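Laundry and Linens > Washing and drying

Thread: Mesh wash bags, zipper or drawstring?

oltent_side
Posted January 19, 2026
Hello all. I want to ask for advice about mesh bags for the washing machine. I have now two of them, both white, one with a zipper and one with a drawstring. The zipper one opened during the spin and my thin socks went everywhere. The drawstring one stays closed but it makes a hard knot and I need a fork to open it. Which kind do you buy? I wash mostly at 30 degrees, small things, tights and baby clothes. The shop in Oltent has only these two kinds.

Fundau_Flat3
Zipper, always. But you must push the zipper pull under the little elastic piece at the end. Many people do not see that it is there. If your bag has no elastic piece, put a small safety pin through the pull. I do this since years and never lost a sock.

grumpy.rinse
Please no safety pin in a washing machine. My neighbor had one open up and it scratched the drum, and the repair man was not happy and also not cheap. A hair elastic does the same work. You put it through the hole of the pull and around the first bit of the seam.

Fundau_Flat3
Mine never opened. But ok, the hair elastic is also good.

oltent_side
Thank you both. I looked and my bag has no elastic piece. Maybe it was a cheap one. Does it make a difference if the mesh is fine or with big holes?

simard_linen
Yes, a big difference. Fine mesh is for tights, bras and everything with hooks. Big holes are for socks and towels, because more water goes through. If you put hooks in the big hole mesh, they come out and catch on the other clothes, and then you did not protect anything.
And do not fill it more than half. When the bag is full, the middle comes out with soap still in it.

quietcorner_G
I do not agree about the half. I fill mine to three quarters with baby socks and they come out clean. For me it depends on the machine. My old one in Grotum was terrible for this and the new one has no problem.

simard_linen
Socks are small, so maybe. Try it with a towel and tell me again.

grumpy.rinse
I would like to say something for the drawstring. Everybody here talks about the zipper, but a zipper has metal or hard plastic and it hits the glass of the door the whole time. In a building with thin walls you hear it at night. The drawstring is silent. For the knot, do not make a knot. Use the plastic stopper and then turn the end of the string inside the bag.

oltent_side
My stopper is broken in the spring. Can it be replaced?

grumpy.rinse
Yes, sewing shops sell them one by one. Take the string with you to check the thickness.

Fundau_Flat3
There is also a third way which I forgot. My mother never bought a bag. She used an old pillow case and closed it with a strip of cloth. Works for soft toys too. The water does not go through so well, but for 0 money it is fine.

quietcorner_G
Pillow case is good for toys, yes. Not for tights, they come out in one big ball.

oltent_side
I made one picture today, so you see the mesh I am talking about. The holes looked small to me in the shop, but now I am not sure if it counts as fine.
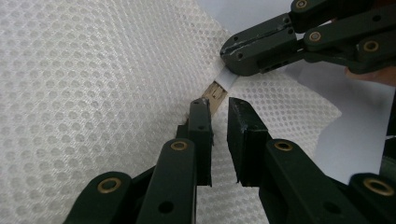 White mesh, with the narrow strip in front

simard_linen
I can't judge the size of the holes from one picture. Put the tip of a pencil on it. If the tip goes through easily, I would keep this bag for socks and buy a finer one for the tights.

grumpy.rinse
Agree with the pencil. And before you buy, turn the new bag inside out and look at the seams. If the thread is already loose in the shop, it will not survive until June.

oltent_side
Good, I will do the pencil test this evening. One more small question, do you dry the bag with the things inside or empty?

Fundau_Flat3
Empty! Otherwise everything smells. Hang it by the corner.

quietcorner_G
I leave the baby socks inside and hang the whole bag over the heater. No smell here. But I shake it two times a day.

simard_linen
In a dry room maybe it works. In my bathroom it would need until next week.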